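Search reviews
Kits > Grippers > Parallel jaw

Willems two-finger gripper kit, a pair, built at home 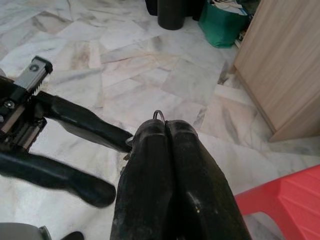 What you pay for

I bought two of these for a two-arm setup I've been putting together at home since November. Each kit gets you a pair of long black fingers, a rack-and-gear mechanism that drives them, a mounting block, a bag of screws and a folded sheet of instructions. You supply the servo, the arm, the wrist camera and the patience. The product page promises "lab-grade grip at a hobby price," and I went in expecting about half of that to be true.

It came out a bit better than half. I still have complaints.

Assembly

The sheet says 80 minutes per gripper. My first took an entire evening and the second took most of a morning, and I build this kind of thing for fun. The steps are in a sensible order until you reach the racks, where the drawing shows them from one side and the text describes them from the other. I put one in a tooth off. The fingers then closed with the left one well ahead of the right, and I had the whole thing apart again before I worked out why.

Tamunoemi Mohammed, who built a set from the same batch, had the same problem at the same step, so I don't think it's only me. Her fix was to mark the first tooth on each rack with a paint pen before fitting anything. Do that. It should be on the sheet.

The mechanism stays exposed between the bases of the fingers once it's all together. Willems calls this "easy access for maintenance." I call it a missing cover. My build area is the floor, and floors have grit on them. A small clip-on guard would cost them pennies.

The fingers

They're long, with rounded tips, and the length is the best thing about the kit. You can reach past clutter without the body of the gripper getting in the way. Closed, they leave a narrow seam, and they will hold a thin metal loop between the tips, the sort of thing I assumed would be hopeless.

Wear is another matter. The tips on one of mine have gone gray and scuffed, and that gripper hasn't had a hard life. I'm at around 300 cycles on it. The product page says 1,000 before you should think about replacing the fingers. I don't see how anyone gets there without covering the tips in something, and a set of replacements isn't cheap. I've asked for the test conditions behind that number and had a polite reply with no conditions in it.

I also wish the matte finish were the same all over. Parts of the fingers pick up a shine under my room lights, and that shows up as pale streaks on the wrist camera. My tracking script hates it. A light rub with fine sandpaper helped on my spare finger, though you'd think a part sold for camera-guided work would arrive that way.

Two at once

The page has a whole paragraph on two-handed use, and this is where I trusted it least. Because the fingers are so long, the pair get in each other's way sooner than you'd expect. One open finger ends up against the side of the other gripper, and neither of them has any means of knowing. There's no contact sensing at the tip. If your software doesn't keep the two apart, you'll find out from the servo noise.

Kelechi Bashir runs the Oninley version in a shared workshop and says its shorter fingers give him less trouble here, but he can't get down behind a cabinet with them either. I've tried his. It feels sturdier and the mechanism is boxed in properly. It also costs more, and I wouldn't swap until I'd seen what its tips look like after 400 cycles.

Odds and ends

- The screws are decent and none of mine stripped.
- The mounting block fits the common hole pattern, but only just. I filed one corner.
- The instructions mention a calibration file. It's on the support site, under Downloads, then Legacy, for reasons I can't guess.
- No spare rack in the box. If you chip a tooth you're waiting on the mail.

Would I buy it again

One, yes. A pair, I'm less sure - I'd want to try the shorter fingers on at least one side first. If you already have arms and want a gripper with reach, this is a fair buy as long as you ignore the page copy and budget for tips. If this is your first build, get the Oninley or borrow someone's and see how you like it.

I'll update this when the second gripper has caught up with the first.

Contact us | Copyright Billidton Bench Reviews | Back to top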